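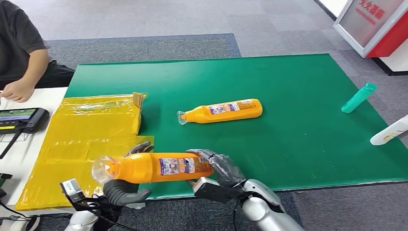
Kusard build: bottle held in both hands over the green mat.

Nemthorpe Shared Workshop
Minutes of the Kusard build meeting, August 20, 2022

Chair: Gorazd Janevski
Minutes of the previous meeting were read and accepted with a correction. Under "Arms," the phrase "elbow housing" should read "wrist housing."

1. Matters arising

The replacement cable sleeve for the left arm has been bought and is in the parts drawer. It has not been fitted. The group agreed to leave the cables as they are until the grip work is finished, as the arm would otherwise need to be zeroed again.

The question of who holds the spare key to the tool cabinet was raised again and put off to the next meeting.

2. Hands

Both hands are on the arms and respond to the handheld controller. The left index finger still closes later than the other fingers on that hand. The delay does not change with load. Swapping the motor leads moved the fault to the neighboring finger, so the fault is in the Mbeki driver board and the finger itself can be left alone. The board will be taken out and the solder joints checked under the magnifier before a new one is ordered.

Finger travel on the right hand is now within 6 mm of the drawing at full close. The chair considered this good enough for bottles and too coarse for caps. It was agreed not to work on caps this season.

3. Grip work with bottles

The task remains as set out in the spring plan: pick up a plastic bottle lying on its side, hold it level, and put it down again without rolling it off the mat. Laundry detergent bottles are being used. They have a large smooth body and a narrower neck, and the two ends call for different finger positions.

Two-handed hold. The present method puts one hand at the neck end and the other around the base. The hands must close together. If the base hand closes first, the bottle turns toward the neck hand and the wrist has to be backed off. A closing offset has been added to the Levus script and can be changed from the controller menu without restarting.

One-handed hold. Still under test. The grip is sensitive to where the fingers meet the curve of the bottle. Too near the shoulder and the fingers slide up it when the arm lifts. The group will log finger current for each try, along with the starting position of the bottle.

Fill weight. A proposal was made to stop using full bottles until the finger delay is fixed. It was agreed to use bottles filled with water to 300 g, caps taped. Levels above that need a second person at the stop switch.

Mat. The green mat stays. The color gives a clean edge against orange in the wrist view, and the outline step in Levus now runs with the default threshold. Teal and white bottles have also been tried for the outline step. White gives the best result and teal the worst, as would be expected on green.

4. Wrist view

The wrist view is usable at close range. Two problems were noted. The first is that the bottle appears rotated sideways in the view, and whoever is on the controller has to turn it in their head. A rotation setting will be added to the display only, leaving the saved files untouched. The second is that printed labels produce strong edges inside the bottle outline, and the script sometimes takes the edge of a white label panel for the edge of the bottle.

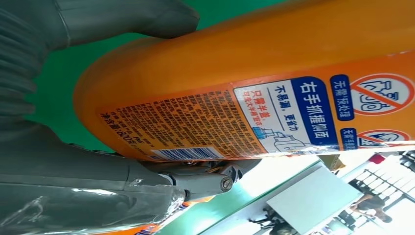
Janevski asked that nobody solve the label problem by peeling the labels off. A grip that only works on a bare bottle was of no use to him at home, where the bottles come from the store with print all over them. He would accept a slower outline step if it could cope with print.

The point was discussed and agreed. Two approaches will be tried - filling the outline from the mat color inward, and ignoring any closed shape that sits fully inside a larger one. The first is simpler to write. The second should be better when two bottles lie close together.

5. Loose plastic

Film and sheet plastic near the hands was raised as a risk. Thin film can be drawn into the finger joints and does not show up in the current readings until it is well wound in. Agreed: check the joints for film at the start and end of each session, with power off. A line for this will be added to the start-up sheet.

6. Money

The build fund stands at $895. A new Mbeki board, if one is needed, will be paid from this. Finger pads are to be bought in a softer grade than the present set, one pack only, and tested on the right hand before the left is changed. A request for a second controller was turned down for now.

7. Files and notes

The session log has reached entry 31. Entries from the early sessions do not say which version of the script was running and can't be compared with the later ones. They will be kept but marked. From now on the version goes on the first line of each entry.

Wiring drawings for both arms are to be put in the shared folder. The right arm drawing still shows the old connector at the wrist and needs to be redone before it is added.

8. Actions

Janevski: remove and inspect the Mbeki board; report before anything is ordered.
Janevski: redraw the right arm wiring.
Script group: display rotation, fill-from-mat outline, nested shape test.
Bench group: water-filled bottles, film check on the start-up sheet, finger current log.
Open: left arm cable sleeve, cabinet key.

9. Any other business

The main bench has been asked for by the furniture repair class in November. The mat and arms will have to come off it for that time. The side bench was measured and is deep enough for one arm, though the stop switch cable won't reach. A longer cable will be made up.

Next meeting to be set once the board has been looked at.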